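Print | E-mail

What the cell changed at Pulten

November 5, 2018
by Abla Twal

The Namer cell went live on our packing floor in June. I have put off writing about it until the numbers settled, and they mostly have.

Background for anyone new to this page: I am a process technician at Pulten. We pack small parts kits into cube boxes and ship them to the Stoltholm depot. Before June, every box was picked up, turned, checked on all sides and set on the conveyor by a person. One shift handled it with 20 people on the line. The cell now does the turning and the check on two of the four box sizes. The other two are still manual.

Headcount on the shift is the same as before. Five people moved off the line. Two of them run the cell, one does rework, and two are assigned to teaching, a job that did not exist here last year. Pay grade for teaching was set one step above packing after some discussion. Rework was left where it was, and I think that was a mistake. The rework station now gets only the hard cases, the boxes with a crushed corner or a lid that has crept out of square, and a full shift of hard cases is slower and more tiring than the old mix.

Throughput on the two automated sizes is up. The cell turns a box in less time than a trained packer, but it stops more often. We log a stop whenever an operator has to open the guard. In the first month we averaged 33 stops per shift. Last month it was 12 on a good shift and nearly 20 on a bad one. Most of the stops are regrips: the jaws close on an edge, the box rotates a few degrees further than planned, and the vision check rejects the position.

The remedy has been more demonstrations. Nimri, the integrator, wants 200 clean ones per box size before they will retrain, and a clean one takes patience. The person teaching has to turn the box using grippers and no fingers, at a steady pace, without letting it slide.

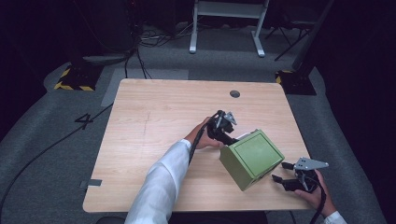
The packers who were best at the manual job did not automatically become the best at teaching. Fast packers use the heel of the hand and the edge of the table, often without noticing, and none of that carries over to a pair of jaws. The two people doing it now are methodical and were in the middle of the pack for speed. I would not have picked them from the old rate sheets.

Fatigue is different too. Complaints about wrists have gone down on the line. Complaints about forearms have come up in teaching, where the weight of the tool is held out in front of the body. We now rotate teaching at the half shift. I have asked for a counterbalance and am waiting on a quote.

Open items: the third box size, the rework pay grade, and a proper written procedure for clearing a regrip stop. At the moment each operator has a private method, and the stop log is hard to read as a result. I will post the stop codes when we have agreed on them.

Print | E-mail

Contact | Copyright 2018 Abla Twal | Back to top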